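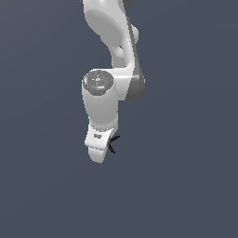

November, 4:20 pm, club sim session

Got the Skaro scene to load at last! Turned out I'd been pointing it at last year's robot file (my own fault, I renamed the folder and forgot). Naveed Shaikh sat with me and we stripped the world right down – no floor, no table, only the arm – so we can get the joint limits sorted before anyone drags the cups and trays back in.

Joint 4 is the one to watch. I had it set to 71 degrees and the wrist kept flipping when I asked for a small move. Merike Mägi thinks my home pose is too close to the limit. She's probably right, she usually is about this stuff, but I want to try it both ways.

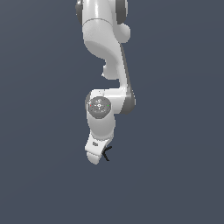

2 min read

Gripper still points off to the right with nothing in it, fine for now. Ran 200 random poses with the old home and wrote down the flips by hand, then changed home and started again. Got as far as 100 before the room had to be locked up, so the second column in the log is half done. Please don't delete it!

Next time: finish the second run, put the table back, ask Merike for her Norkico script. Naveed is fixing the joint names so they match the handout – leave that file alone till he's done.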